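Saturday, and the bedroom finally got its turn

OK quick one because I have to be out of the house by 6 and I still haven't eaten.

The bedroom. I kept putting it off. Kitchen done, hallway done, the closet under the stairs done (well, door shuts), and the bedroom just sat there collecting whatever I carried in and didn't carry out. Receipts. Three chargers. A bag from Jisto with the tags still on everything in it, which I have to take back before the return window closes, if it hasn't allready.

Started with the sheets. Stripped the whole bed, washed everything, and put the patchwork check one back on, the one with the teal and gray squares. I like this sheet more than any grown person should like a sheet. My sister says it looks like a quilt somebody gave up on halfway. Fine. She has all white bedding and a dog, so I'm not taking advice from her.

It does wrinkle though. I pulled it tight, I went around twice, I tucked the corners the way the Osevach lady showed me at the store, and it still goes soft and rumpled the second you turn your back. Iron it? No. Never ironed a sheet in my life and not starting at this age.

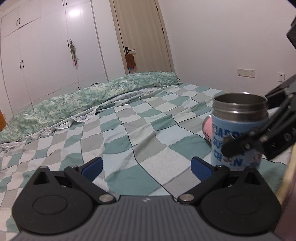
Spyros Petek

And there's the cup. Every room I clean ends up with a cup in it. The insulated ones are the best thing I've bought in years, I can forget a coffee for an hour and still drink it, but I take the lid off and then the lid is gone. Found one lid in the laundry basket. Found another in my coat. I own 5 lids and on a good day I can lay my hands on two.

Yes I know, no open drinks on or near the bed. I had one spill in the old apartment on Flirnach and the mattress never forgave me.

Next the wardrobe. It's the built-in white one that came with the place and I have a love/hate thing going with it. Looks great closed. Inside was another story — winter coats shoved on top of summer stuff, a suitcase with a smaller suitcase in it, and a shoebox of cables I have moved to four diffrent homes without opening. Opened it. Kept one cable. Felt amazing.

Clothes pile rules: if I forgot I had it, it goes. Broke the rule for the green sweater. Two bags for donation, one for the trash, one "ask Shehata" bag because half of those shirts were his to begin with and he'll want the blue one back.

Still to do: the shelf up top, which I can't reach without the step stool, and the step stool is in the car. The bedroom door also needs something, it sticks a little when it's humid. Sandpaper? Candle wax on the edge? If you've fixed one of these leave me a comment, I'm not paying 66 dollars for a guy to look at a door.

Anyway 15 minutes till I have to go and I'm sitting on the bed I just made. More next week, bathroom probably.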